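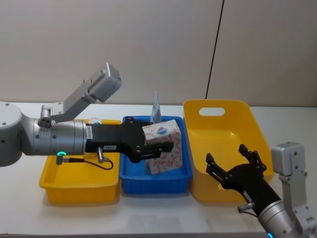

Keep the repair shelf open

By Rehema Nzioka
2025-12-10

Stostmont council wants to close the repair shelf at the Massawe Road library. The shelf lends out sewing kits, soldering irons, bicycle pumps and a tile cutter, and it costs 246 pounds a month to keep going. The council says people can buy these things cheaply now. I think that misses why anyone borrows them.

I used the shelf eight times last year. In June I took home the tile cutter to replace three cracked tiles behind my cooker. A new one would have cost more than the tiles, and I would have had to store it in a flat where the ironing board already lives behind the bedroom door. I returned it the next morning and have not needed one again.

Money matters too. A soldering iron may be cheap to a councillor. To someone whose radio has stopped working, it is one more thing to buy before finding out if the radio can be saved. Most people in that position throw the radio away. 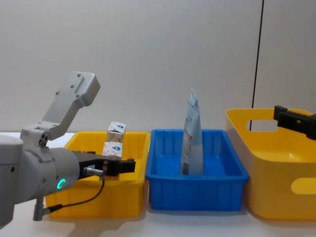 Containers lined up on a white tabletop.

The council's report gives 1,033 loans over the year and calls this low. I would call it fair for a service with one faded sign and no page on the library website. Nimulmont, which has a similar scheme, prints its list of tools on the back of the bin collection calendar. We could do the same.

Obadia Rugemalira, my neighbour, disagrees with me. He thinks libraries should stick to books and that the space would be better used for study desks. I have some sympathy, as the desks are full every exam season. But the shelf takes up one corner by the lift, where a desk would be in the way of pushchairs.

If the council needs to save money, it could ask for a small deposit on the larger tools, or open the shelf on fewer days. Either would be better than selling the lot.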